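Before you bin it: repair group doubts the case for replacing office computers
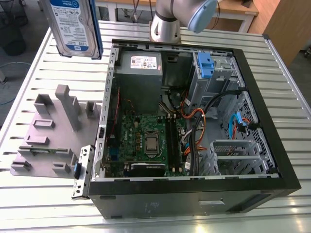
A desktop tower with its side panel off, showing the processor in its socket and two memory slots.

Wemis, the Drerness repair and reuse association, has today published the results of its survey of small employers and their office computers. It says that many of the reasons given for replacing working machines do not stand up to much questioning.

The report, Good For What?, draws on answers from 1491 small employers in Drerness and the surrounding villages. They include shops, dental practices, letting agents, parish offices, garages and two funeral directors. Of those, 1466 gave answers complete enough to use. The other forms were left out, mostly for missing pages.

Employers were asked what their computers were used for, when they last replaced one, who advised them to do so and what they were told. The answers to the last question make up the longest chapter.

The phrase that came up most often was "end of life". Wemis asked employers who had been given this advice what exactly had reached the end of its life. Some said the operating system. Some said the warranty. A good many had never asked, and several had taken it to mean that the computer was about to break down.

"Those are three very different things, and only one of them should have you reaching for your wallet in a hurry," said Krisztina Barta, who wrote the report. "A warranty running out tells you that a warranty has run out. If your adviser can't say which part is failing, or which program you need that won't run, then I'd want to know what the advice is based on."

The report takes a similar view of speed. Employers often described a computer as slow, but few had been offered any test before being quoted for a new one. Wemis wants suppliers to write down what was measured, and how, before they recommend replacement. It does not think this is much to ask of a firm that is about to send a bill.

Green claims come in for particular attention. Supplier leaflets collected for the report promise "greener computing", "a lighter footprint" and, in one case, "guilt-free upgrades". Most compare the electricity used by the new machine with that used by the old one. Hardly any mention the energy and materials that went into making the new machine, and none of the leaflets collected says how long the buyer would have to keep it before the sums came out ahead.

Take-back schemes fare little better. Employers were generally pleased to have old equipment carried away without charge, but most could not say where it had gone. The paperwork they had kept tended to use the word "processed". Wemis wrote to the suppliers named in the survey to ask what the word covered. The replies are printed at the back of the report without comment, and readers may find them short.

Kristóf Sipos, chair of Wemis, said the association was not asking anyone to struggle on with equipment that was unsafe or useless.

"Some computers should go. If it can't get security updates and you're keeping patients' records on it, don't be sentimental," he said. "But we have been told for years that this market looks after itself, that the old kit all gets a second life somewhere, and when you ask for the address it goes very quiet. I'm too old to be impressed by a leaf printed on a delivery box."

The report is no kinder to some of the claims made on the repair side. It says that "repairable" has become a selling word like any other, and that a case which opens easily is of little help when the part inside costs nearly as much as a new computer. It also warns employers against repairers who will not give a price before starting work, and against fitting extra memory as a cure for every complaint.

Wemis includes itself in this. Its own workshop on Yazzie Street used to tell customers that a repaired desktop would give "years more use". The wording was dropped in April, after Ms Barta pointed out that the workshop had no records to support it. Customers are now told what was done, what was replaced and what was left alone.

Good For What? makes the following recommendations:

Suppliers should state in writing why a machine needs replacing, naming the part or program concerned.

Any quotation for a new computer should carry a price for repair beside it, or a sentence saying why repair was ruled out.

Take-back paperwork should name the site that receives the equipment and say whether it was reused, stripped for parts or shredded.

Environmental claims should include manufacture as well as electricity use.

Drerness Council should publish the age of its own office computers when they are disposed of. It does not do so at present and has told Wemis that the information is not held in one place.

The last point has been raised before. The council's current reuse policy promises to "explore opportunities to extend asset life where appropriate". Wemis has asked for a list of the opportunities explored so far, and will publish any answer it receives alongside the report.

Ms Barta said she did not expect the report to change buying habits by itself.

"People are busy. Someone in a smart jacket says the computer's had it and they sign. I've done it myself, with a boiler," she said. "What I'd like is for them to ask one more question before they sign, and to write down what they're told. You would be surprised how often the story changes once there's a pen out."

A one-page sheet of questions for employers is being issued with the report. It covers what to ask about security updates, how to check whether a program will run on an existing machine, what to do about data before a computer leaves the building, and how to read a take-back form. An initial 2000 copies have been printed and will be left at libraries, the Takport business centre and the Yazzie Street workshop. The sheet may be copied freely, provided that nobody adds a company logo to it.

Wemis will hold an open meeting on the findings at the Takport business centre at 6.30pm on the evening of publication. Suppliers have been invited to speak. Two have accepted and one has asked to see the questions in advance, a request that has been declined.

ENDS

Notes for editors

1. Wemis is a membership association supporting the repair and reuse of household and office equipment in Drerness. It runs the Yazzie Street workshop and charges for repairs. Readers should bear in mind that it therefore has an interest in people choosing repair.

2. The survey was sent to small employers by post and email. Those who replied chose to do so, and may hold stronger views on the subject than those who did not. The report makes no claim to speak for employers elsewhere.

3. Survey costs were met from members' subscriptions and a grant of £1000 from the Takport business centre. The centre had no part in writing the questions and did not see the findings before publication. No supplier of new or used computers contributed to the cost.

4. The full report, the questionnaire and the suppliers' replies are available on request. Names of individual employers have been removed.

5. Krisztina Barta and Kristóf Sipos are available for interview. Please contact the Wemis press desk at the Yazzie Street workshop between 10am and 4pm. Messages left after 4pm will be answered the next working morning.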